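Film night at home without the faff

I've been running a Monday film club out of my front room since last August, and I've made every mistake going. We started with a noir season (I own far too many of those old Gurnon Classics box sets) and the first night was a shambles. Glare on the telly, dialogue no one could follow, and a forty-minute row about what to put on. So these are the things I do now, mostly learnt the hard way!

Sort the light before you sort anything else. Black and white films are hopeless in a bright room, all those lovely shadows go to grey mush. But pitch dark gives me a headache by the second reel, so I stick one small lamp behind the telly, pointing at the wall. An old bicycle light under a tea towel is NOT a substitute, I tried it.

Turn off motion smoothing. Every telly hides it under a different name, usually somewhere in the picture settings, and it makes a proper film look like an afternoon soap. Do it once, write down where you found it, and tape the note to the back of the remote.

Sound next. If the dialogue's muffled, pull the telly forward to the very front edge of its stand, then look for a speech or night setting. I also hang a thick blanket over the bare wall behind the sofa – ugly, but my word it helps.

Food has to be things people can eat in the dark with one hand. Sandwiches cut in triangles, cold drinks, nothing in a crackly bag. Decant your crisps beforehand or you'll miss the whole of the whispering bit in the lighthouse. And put it all out before the titles, so you're not clattering about in the kitchen when the murderer turns up.

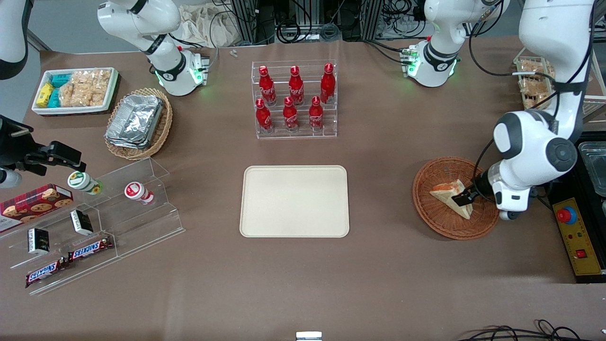 Matúš Beneš wrote in to say that he puts subtitles on for everything, even films in English, and after one evening his lot stopped asking each other what had just been said. He sets them to the smallest size, in grey, so they don't glow. I've pinched this and I'm not giving it back.

Now, choosing the film. I have 271 discs on the shelf and for years I let people browse, which is fatal. These days I pick three, text them round the day before, and whichever gets the most votes goes on. A tie means I choose (it's my sofa).

Give the disc a wipe with a soft dry cloth, from the middle straight out to the edge and never round in circles. Then let it run past the trailers while people are still taking their coats off. My copy of The Villalba Letter sticks at chapter 11 whatever I do to it, so if anybody has a spare, I'll swap you two Westerns for it.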